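Home | Forums | Data Collection | Search | Log in

Folding soft items: how many examples before you train?

Print this thread | E-mail this thread

orozco_bench wrote:
Hello all. I am collecting demonstrations with two hand-held grippers, one in each hand of the operator. The task is to pick up a knit item and fold it once. We have 494 episodes now, and I threw away 37 where the fabric slipped. My colleague Wendy Pearce thinks I should keep them. The policy still closes the fingers too early and takes only air. Should I collect more of the same item, or change the item?

npilkington wrote:
Change the item. With one fabric the model learns the fabric. Also please tell us where your operators grip. In my experience the beginners always take the middle.

orozco_bench wrote:
Thank you, Natalie. We pinch from below, so that a crease stands up between the two pads. The blue knit with the white hand logo is our usual one, and the second gripper comes in from the left.
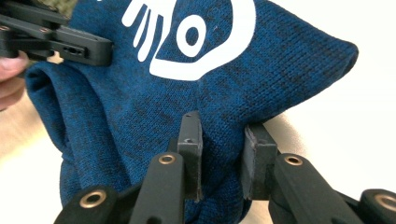

Re: Folding soft items: how many examples before you train?

plustus23 wrote:
I do not agree with changing the item so early. First make the grip the same in all episodes. Your pads look scuffed at the edges, and on our Balthorpe setup we got different slip with old pads than with new ones. If you changed pads in the middle of the collection, then you have two datasets and not one.

Another thing is the logo. It is big and very white against the blue. The model can use it as a landmark and then fail when the item is turned over.

npilkington wrote:
Pads matter, yes, but I have seen people polish one task for the whole of August and at the end it worked on one table only. I would record 31 episodes with a gray towel and look at the result before any discussion.

orozco_bench wrote:
The pads were not changed, I checked my notes. The logo I did not consider. In most episodes it is facing up, this was my mistake. I will record the next batch with the logo side down, and after it the towel.

And the slipped ones? Keep or delete?

plustus23 wrote:
Keep, but label them as failed. Do not mix them in.

Back to top | Previous thread | Next thread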